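Can I keep lamp oil in a different bottle?

Maja Żak
Hello. I bought a 1000 ml can of lamp oil for my balcony lanterns and it is too heavy to pour from. I want to move part of it to small bottles of 300 ml. Is it allowed to use empty drink bottles? The can stays in the cellar since February and I must go down four floors every time.

Wojciech Kurek
Please do not use drink bottles. Lamp oil can look like water or juice, and a child can drink it very fast. Even a small sip is dangerous for the lungs. If you must pour it over, buy an empty bottle which is sold for fuel, with a child-safe cap, and write on it with a permanent marker what is inside.

For other liquids in my workroom I keep the same rule. Every bottle has its label and its own cap, and I never change them between each other.

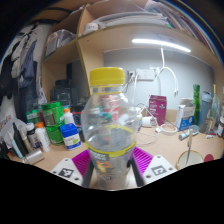

Clear bottle with yellow cap, label still on.

Also keep it away from the heater and out of the sun.

Tadeusz Czarnecka
I agree with Wojciech. A small funnel helps too. I fill my lanterns in the cellar and carry them up, then no second bottle is needed.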